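Search this site
Type a word here

How Does a Robot's Software Know What to Do?
Reading time: 2 minutes

By Anjani Jugah

Quick one today. Robots have motors, sure. But motors are dumb. Software is the part that says go left, slow down, squeeze now.

So where does it get its ideas? Three jobs. Seeing, planning, moving.

Seeing first. A camera gives the software a big grid of colored dots. That's all it gets! No "cup", no "table". It has to work out which dots go together. A red ball on a white table – easy. A see-through box – hard. You look right thru it. The computer finds thin edges and shiny bits, and has to guess the rest.

Next, planning. Wono is a program that picks a path for each gripper. It tries 40 paths in its head, throws out the ones that bump into stuff, keeps the best. Then it checks again. Things move!

Last one, moving. Tiny orders to the motors, over and over, really fast.

And how does it learn? Mostly by copying people. A person holds the grippers and does the job by hand, and the software studies the recording. Our Latuheru set has 3,396 recordings in it so far. Big pile.
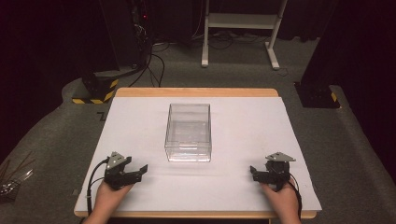
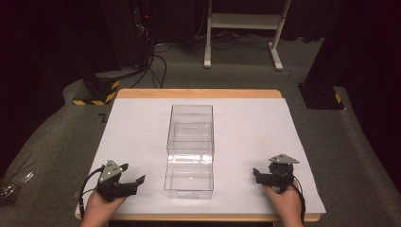 Close up, from a gripper's own camera:

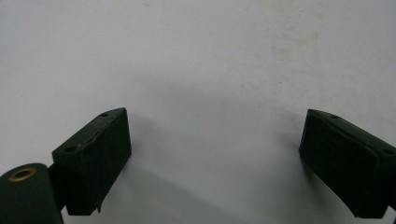
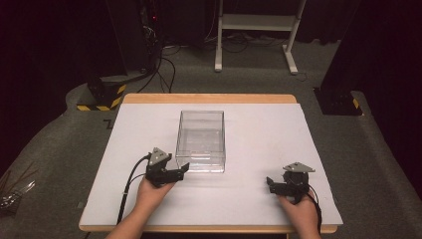 One recording teaches almost nothing. Lots of them, and the software starts to spot what stays the same – hands go near the edges, fingers open before they close. Change the lights a bit and it can still get mixed up, so we record more in June.

Try it at home. Put a clear cup on a white plate, shut one eye, and tell a freind how to steer your hand to it. Only words like "left" and "stop". You are the motor, your freind is the software. Then swap.

Contact Oltberg Kids | Copyright Oltberg | Back to top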